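Folding Laundry on the Bed: My Favorite Tips

by Marisa Greco

I have tried folding on the couch, on the dryer, on the kitchen table (crumbs!) and on an ironing board that was far too narrow for it. The bed wins every time. It's big, it's soft, it's at a decent height if you have a tall mattress, and you can't go to sleep until the job is done, which I love about it!

Make the bed first

Two minutes, tops. Pull the sheet flat and smooth it from the middle out to the sides with your forearm. A lumpy surface puts lumps in your folding, and you end up doing every T-shirt twice. If your comforter is puffy, turn it all the way down to the foot and fold on the sheet.

A sheet with a striped border is a gift, by the way. Line up the hem of a shirt with a stripe and you've got a straight edge for free. My aunt Dorothy Oakley taught me this when I was 20 and I still get a little thrill from it.

Dump small, not big

Don't tip the whole basket out! Take out an armful, fold it, put the stack by the pillows, then go back for another armful. The stuff at the bottom of a big heap just gets more creased while it waits.

Shake before you fold

Hold each piece by the shoulders or the waistband and give it one good hard snap. Sleeves come out, socks fly out (check the floor), and half the wrinkles are gone before you start. For fleece and sweatshirts I do it twice.

Save the blacks for a light sheet

I do the dark load when the pale bedding is on, and it makes such a difference. Black on navy is hopeless at nine at night, you can't tell a sleeve from a hood. On a pale blue or white sheet the whole outline jumps out at you, even when the thing is balled up, and you can find a corner to grab and pull it open from there. Lint shows up well too, so keep a roller on the nightstand.

One warning: new black clothes can shed color. Wash them by themselves a few times before you lay them on anything light, and never put them down damp. I lost a good pillowcase that way one Tuesday and I'm still a bit sore about it.

Start from the corner that's sticking out

With anything bunched up, don't dig into the middle. Find the flap or point that's already poking out, pin it flat with one hand and draw the rest away with the other. It opens up so much faster, and stretchy fabrics don't get yanked out of shape. Then turn it face down, sides in, bottom up, done!

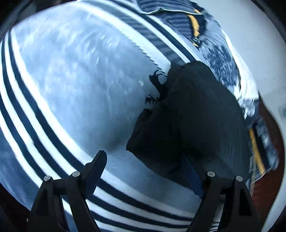

Put it away before you sit down

Stacks on the bed are not finished laundry, sorry! I carry mine over in drawer order, heaviest first, so sweaters go in at the bottom and the T-shirts land on top. Socks last. Then give the sheet one more smoothing, flick any lint off with your hand and pull the comforter back up. If you have a folding trick of your own, please leave it in the comments, I try nearly all of them.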